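3.2 What people do with the green part

I asked 135 households in Foswood to keep a leek diary through December, and I'll admit I was hooked by the first batch (who knew people felt so strongly about the tops?). Most cooks threw away everything above the pale bit.

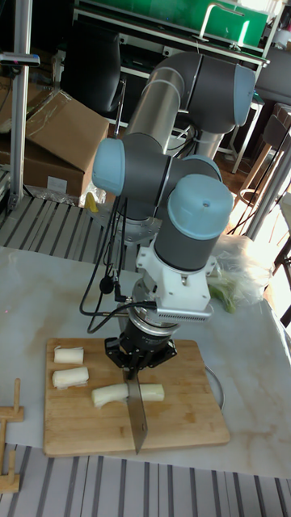

Figure 4. Leek stalk on a bamboo board, with the knife held upright.

Only 37 homes kept the greens for stock, nearly always for the Sunday pot. I'd expected far more!

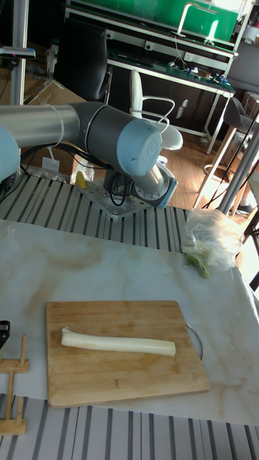 Older cooks in Serach, where I ran the same diary, saved theirs and froze them in old bread bags, so I've treated the two towns separately in the next section.

Shared 1395 times | 2 comments

mudlark: We fry the tops in butter, lovely.
tansy_b: Did you ask about soup?

Related
Onion skins in Plosa kitchens
Keeping a food diary that lasts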